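Chapter 3

Fibres and Fabrics

Before you start

Look at the label inside the collar or waistband of whatever you are wearing. Write down the fibre content and the care instructions. You will come back to these notes in Section 3.4, so keep them in the front of your workbook.

What this chapter covers

3.1 Where fibres come from
3.2 From fibre to yarn
3.3 Woven, knitted and bonded fabrics
3.4 Reading a care label
3.5 Colour, dye and colourfastness
3.6 Choosing a fabric for a purpose

Key terms

Fibre: a fine, hair-like strand, the smallest part of a textile.
Filament: a very long continuous fibre, such as silk or polyester.
Staple: a short fibre, such as cotton or wool, that has to be spun to make a yarn.
Yarn: fibres twisted or laid together into a continuous length.
Warp: the yarns that run the length of a woven cloth.
Weft: the yarns that cross the warp from side to side.
Wale: a column of loops in a knitted cloth.
Course: a row of loops in a knitted cloth.
GSM: grams per square metre, the usual measure of fabric weight.

Introduction

Every piece of cloth can be taken apart. Pull a loose end from a cotton tea towel and you have a yarn. Untwist the yarn between your fingers and it comes away into short, soft fibres. The way a fabric feels, how it washes and how long it lasts depend on what happened at each of these stages, and on any finish added afterwards.

Natural fibres come from plants and animals. Cotton grows around the seed of the cotton plant. Linen is made from the stem of flax. Wool is the fleece of sheep, and silk is unwound from the cocoon of the silkworm. These fibres take in moisture well. Cotton and linen can be washed hot and ironed hot. Wool needs more care, as heat, moisture and rubbing together cause the scales on the fibre to lock, and the garment shrinks and thickens. This is called felting.

Manufactured fibres fall into two groups. Regenerated fibres, such as viscose, start as plant material, usually wood pulp, which is dissolved and pushed through fine holes to form filaments. Synthetic fibres, such as polyester, nylon and acrylic, are made from chemicals that mostly come from oil. They are strong and dry quickly, but they take in little moisture and can melt under a hot iron.

Many fabrics are blends. A school shirt labelled 60% polyester, 40% cotton creases less than an all-cotton shirt and dries faster on the line. It may also feel warmer in February, when the classroom is hot.

How cloth is held together

A woven fabric has two sets of yarns that cross at right angles. It is fairly stable along the warp and the weft and stretches most on the bias, the diagonal between them. Denim, calico and bed sheeting are all woven.

A knitted fabric is made of loops. Each loop passes through the one before it, and the loops change shape when the cloth is pulled. For this reason knits are used for T-shirts, socks, underwear and most sports clothing. A cut knit edge may curl, and some knits will ladder if a loop breaks.

A bonded fabric has no yarns. The fibres are pressed, glued or melted together in a sheet. Iron-on interfacing is the one you are most likely to use in class.

Case study: the Sekar team uniform

The case study runs through the whole chapter. The Sekar club is replacing its basketball uniforms and has received quotes from two suppliers, Zason and Sison. The club has 25 players in junior grades and wants a set that will stand up to weekly washing. The Zason quote is for a plain polyester knit. The Sison quote is for a polyester and cotton blend, and comes to $1155 for the full set. In Section 3.6 you will write a recommendation to the club.

As you read, think about what a player needs from a uniform. It must stretch with the body, let sweat escape and keep its colour. Where two strong colours are used side by side, the darker dye must not run into the lighter one.

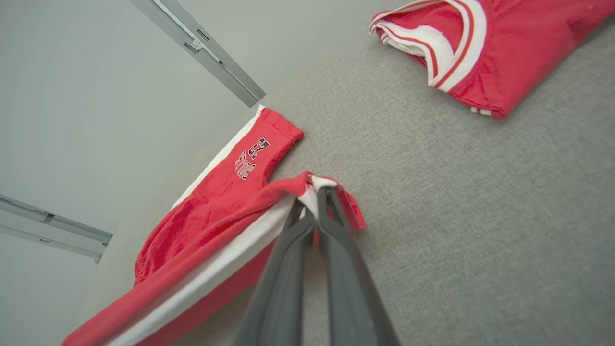
Text by the Fadwood Textiles writing group

Red dyes deserve special attention. A red that has not been fixed properly can bleed in the first few washes and turn white areas pink. Polyester is normally coloured with disperse dyes, which are driven into the fibre with heat, and the result is usually fast to washing. Cotton takes other kinds of dye, and a blend may need two dyes matched to the same shade.

Activity 3.1 Testing for colourfastness

You will need: a small piece of dyed cloth, white cotton cloth, needle and thread, a jar with a lid, warm water and washing powder.

1. Cut the dyed cloth and the white cloth to the same size.
2. Tack them together along one edge.
3. Place them in the jar with warm water and a pinch of washing powder.
4. Put the lid on and shake the jar for 3 minutes.
5. Rinse both pieces, separate them and dry them flat.
6. Compare the white cloth with an unwashed piece and record any change in colour.

Repeat the test with a second dyed fabric. Keep the dried samples, labelled with the fibre content, and staple them into your workbook beside your notes for Section 3.5.

3.1 Where fibres come from

Cotton is grown in warm regions with a long frost-free season. The plant flowers, the petals fall and a seed pod called a boll forms. When the boll ripens it splits open and the fibre inside dries and fluffs out. After picking, the cotton is ginned to separate the fibre from the seed, then pressed into bales for the spinning mill.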